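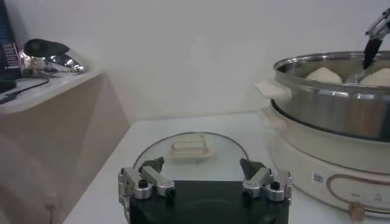

Visit to the Relau Centre for Cardiac Ultrasound Training, Pudorau

Members of the regional echocardiography network were received at the Relau Centre in September as part of its yearly open day. The centre trains junior doctors, nurses and sonographers from hospitals in Pudorau and the surrounding district, and has done so in its present building since the move from Prikmont.

The morning began at 9.15 with a short address by the director of studies, Dr Lahcen Nasr. He set out how the teaching is arranged: trainees first learn the standard views on healthy adults, and only then attend supervised clinics. Each must complete a logbook of 30 full studies before sitting the practical assessment. Dr Nasr noted that poor image quality in early scans is most often a matter of patient position, and that tutors now give a whole afternoon to it.

Visitors were then taken through the scanning rooms on the first floor. A tutor showed the parasternal long axis and apical views on a healthy adult, and explained how the angle of the Doppler beam affects the measured speed of flow across the aortic valve. Several members asked about gain settings, and the discussion ran well past the time allowed.

The second part of the visit concerned the image library, known as the Erraji collection. It holds 3,250 stored loops, of which 1,000 have been reported by two readers working separately. Where the two disagree, the loop is kept and marked for group teaching. Members were invited to read a short set themselves — mostly mitral regurgitation of differing degrees — and the range of answers was wide.

Over lunch there was an exchange on access for smaller hospitals. At present places are given by application, and the waiting list is long. The centre hopes to offer evening sessions at Prikmont, subject to staffing.

The network thanks Dr Nasr and his colleagues for their welcome. Members wishing to use the Erraji collection for local teaching should write to the centre's office, stating the number of readers and the purpose of the session.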